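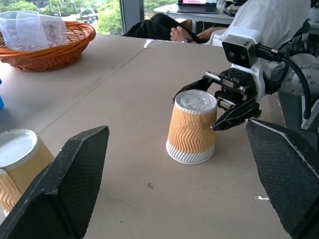 Session 3: Paper cups, and which way up they go

Notes for the Kirport evening course in setting up and clearing a refreshment table. Handout date 21 Nov 2020.

Right, so last time we did trays and cloths, and I promised you something easier. I'm not sure cups are easier! They weigh next to nothing, they roll, and if you breathe on them the wrong way they go over. But I'm fond of them, and an evening with a few paper cups on a bare bit of table teaches you more than the big folding-everything session does.

A bit of vocabulary first, so we all mean the same thing. The base is the closed end. The rim is the rolled edge round the mouth. The sleeve is a band round the middle, and on a corrugated one you get ridges, lovely for grip (and for keeping your fingers off a hot drink). When I say "up" I mean mouth up, ready to fill. When I say "down" I mean standing on its rim with the base in the air.

Why down at all?

Mostly dust. At the Tirkus open day we set out 100 cups mouth up well before the doors opened, next to a window somebody had propped open, and I spent a miserable while tipping bits of leaf out of them. Now anything that's going to wait more than a few minutes goes down, on a wiped surface. A cup standing on its rim is also a touch steadier, as the rim end is the wider one. Try it with a fingertip and you'll feel the difference.

Leave room round each cup. People always bunch them, and then the first hand that reaches in knocks two more. Stuff that isn't part of the drinks goes to the back or the side: cloths, baskets, measuring cups, your own water bottle, your keys. Yes, I know, mine end up on the table as well.

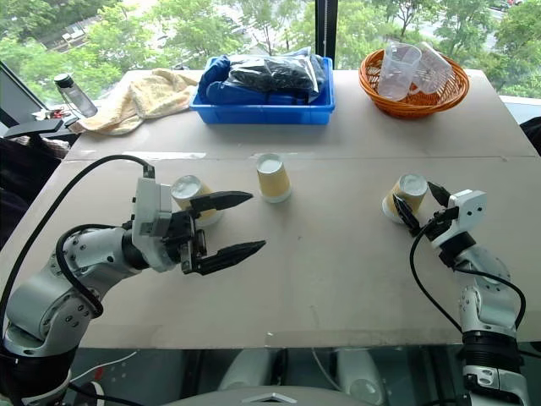 Erer asked whether it wouldn't be quicker to carry the cups over in one tall stack and pull them off as you go. It's quicker until two of them stick, and they do stick, especially the ones that have been squashed in a box since January. I'd say take a short stack, loosen it with a small twist before you get to the table, and set down from the bottom of the stack so your fingers stay off the rims.

Holding and turning

Hold the cup by its wall, low down if it's going to end mouth up, and squeeze as little as you can get away with. A paper wall gives very quickly and it never quite goes back. If you see it start to go oval, ease off.

To turn one over, go by way of its side. Tip it until it's lying level in your grip, stop there, check that nothing is in the way, then carry on round. People who try to do it in one flick tend to clip the cup next door. Keep your other hand near but open, so it can steady a neighbour if need be. 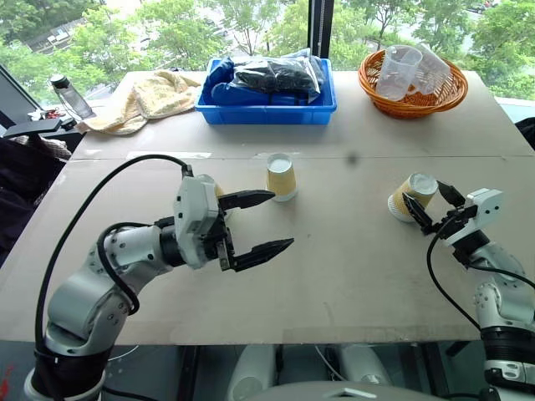

The same stop halfway is handy when you're clearing up, too – you get a quick look inside before the cup goes on the stack, and if there's a dribble of tea left you can tip it back and deal with it. Used cups go in a separate stack from clean ones, please. The Chuensuk hall got through 3,170 cups last year and I'd hate to guess how many were thrown out clean after somebody muddled the two.

To practise before next session

Set out a few cups at home, all up, with a hand's width between them. Turn them all down, then all up again, without shifting any of them from its spot. Do it once with your usual hand and once with the other (it's horrible, sorry).

Further reading is on page 159 of the course folder, the bit on stacking and storage. Bring a cloth next time. We're moving on to jugs.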